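Gathering demonstrations – notes for session four
Last updated: 18 Apr 2022

Right, last time we got as far as saying that a learning system is only as good as what you feed it, and then we ran out of time. So let's pick up with the feeding.

A demonstration (I'll say "demo" from now on) is one go at a task, start to finish, with everything recorded: joint angles, hand commands, camera views. The Fikthorpe set we'll use in the lab has 3,522 of them, and I'd like you to look at a good few before you train anything. Please do! People skip this every year and then spend a fortnight hunting a bug that is really eleven bad recordings.

Things to settle before you record:

- Where does a demo begin? Pick a starting pose and write it down.
- Where does it end? "When it looks finished" is no good if two people are recording.
- What are you allowed to move between goes? Object, desk, robot, lights.
- What do you do with a fumble? I keep them and label them – Apinya Onsri, who taught this before me, threw them out, and we still argue about it.
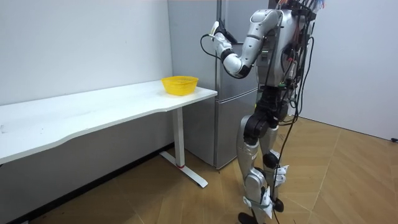 Variety is the bit I most want you to think about. If you record 80 demos with the object in one spot, your model learns the spot. Take a setup like this one, with a yellow basket near the right end of a white desk and the robot's hand up high, well above the desktop. I'd shift the basket along the desk in small steps, and start the hand lower on some goes and higher on others. Watch the background too. From this side the hand is up against a big silvery fridge, and a white hand on a shiny grey arm against shiny grey metal is hard going for a vision model, so add a second view if you can.

For the lab, record 95 demos per group and hold back 11 for testing. Choose the held-back ones before you look at any results. Write-ups go in the Drernden folder as usual.

Comments

faltisia_fan: Do fumbles count towards the 95?

Reply from tutor: Yes, as long as they're labelled.

M. Chantharasri: Can we vary the lighting as well, or only the object?

Reply from tutor: Both, but note down which you changed!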